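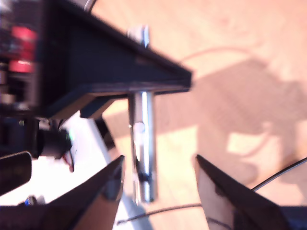

3. Setup and Upkeep of the Gripper Cell

Mirsad Angelovski
November
Automation Project Report, Part 2

The cell is built around a small arm we call Jota. It carries a two-finger gripper with black fingers. The job in this part of the project was to get the gripper to close on an upright metal rod without pushing it sideways, and to write down how to keep it that way.

3.1 Finger alignment

At the start the left finger reached the rod before the right one. I loosened the finger screws, closed the gripper by hand on a straight piece of scrap, and tightened them again. Then I ran 300 test closes. The log shows 343 because the first 43 were done with the old offset and I did not clear the counter. Those are left out of the results.

3.2 Approach path

The rod passes through a black bracket at the top, so the arm cannot come straight down. It has to come in low, with the fingers open, and stop before closing. Our first path was copied from the Trutar exercise and went too high. I moved the approach point down in small steps and saved it as a new position. The close command is only sent after the arm has been still for 1290 ms.

3.3 Cables

Thin black cables run close to the work area. Before each session I move the arm through the whole path at low speed and watch for anything pulling tight. One connector came loose twice and was replaced. 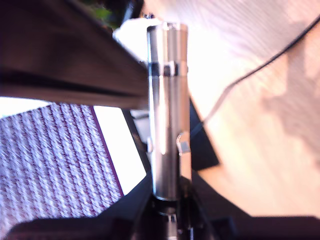 After the cable check I look at the mounting. The base is pushed by hand from two sides, and if it moves the screws are tightened before the arm is turned on. The fingers are wiped with a dry cloth. All of this goes in the log with the cycle count, which stood at 2230 at the end of this part.

3.4 Still open

The home position drifts a little after a long run. I have not found out if this is the joint or the software. Part 3 will start with that.

2 comments | 5 shares

Contact: Omerović Lab front desk | Back to top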